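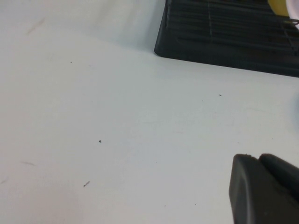 Lauri Kettunen
Home & Kitchen Reviewer

Varkton countertop dishwasher: seven weeks in a kitchen with no room for it

I've wanted a dishwasher for as long as I've been renting, and every apartment I've lived in has had the same answer, which was a sink. So when the Varkton went on sale at Prerkanel in September I cleared a spot next to the faucet, apologized to the toaster and bought one. It was $671 with the hose kit. That's a lot of money for a box that holds four people's dinner plates, and I went back and forth on it for days!

Setup first. The thing is 21 inches wide, so measure before you fall in love. Mine fits with a finger's width to spare on the left and the cabinet door above it now opens most of the way (I've stopped minding). The hose adapter screws onto a regular faucet, except mine isn't a regular faucet, so there was a trip to the hardware store for a two-dollar ring and another trip because I got the wrong ring. You can also fill the tank by hand with the jug they give you. I did that for the first week and it's fine, just boring, and I poured a good splash down the back of the counter more than once.

It pulls 1355 watts when it's heating. In an old building that matters! Run it with the kettle on and my kitchen goes dark. My downstairs neighbor Gangadharan Kurian has the same wiring and the same problem with his space heater, so we've compared notes on which outlets share a breaker, and I moved the kettle to the other wall.
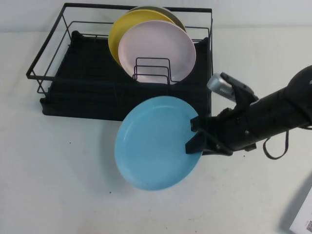 BREKOSSTEAD, 27th October

OK, on to the washing. Glasses come out great, way better than I do them. Forks and spoons, also great. Plates are good if you scrape them and leave a gap between each one, and not so good if you cram them in like I did the first few nights. Anything with baked-on cheese needs a soak first, and I ended up doing my lasagna dish by hand anyway, it's too tall for the spray arm to get around.

Drying is the weak spot. There's a little fan and a vent, and after the normal cycle the plates are mostly there but plastic is a puddle. The trick that worked for me is popping the door the second it beeps and letting the steam out. Even then I wouldn't get rid of your dish rack,

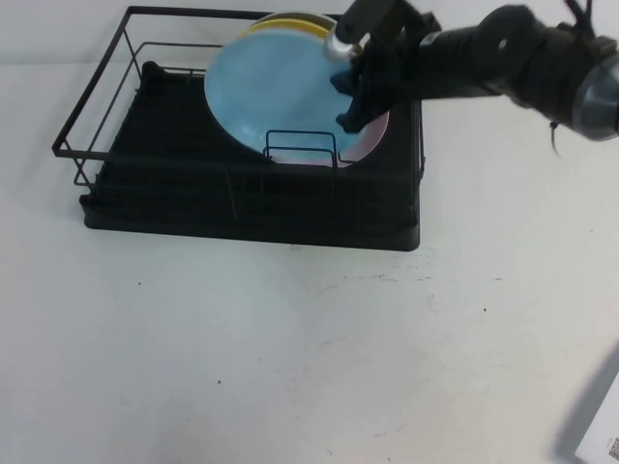

especially if you own a lot of plastic lids or those travel mugs with the fiddly tops. I still hand wash my good knife and the cast iron too, so something always needs a place to drip.

Noise: a low sloshing, then a rude gurgle when it drains. I can watch TV over it but I wouldn't start it during a phone call. The quick cycle is the one I use nearly every day. The "eco" one goes on forever and I ran it twice.

Compared to the Menon, which I borrowed from my sister last year, the Varkton has a nicer door and a much better top shelf, but the Menon's buttons made sense and these don't. Why is "start" the same button as "cancel"? I've canceled so many washes.

Would I buy it again? Yes, on sale, and only with the hose kit. At full price I'd look at a used Menon first. Filter pops out from the bottom, by the way, and needs a rinse every week or it starts to smell like soup.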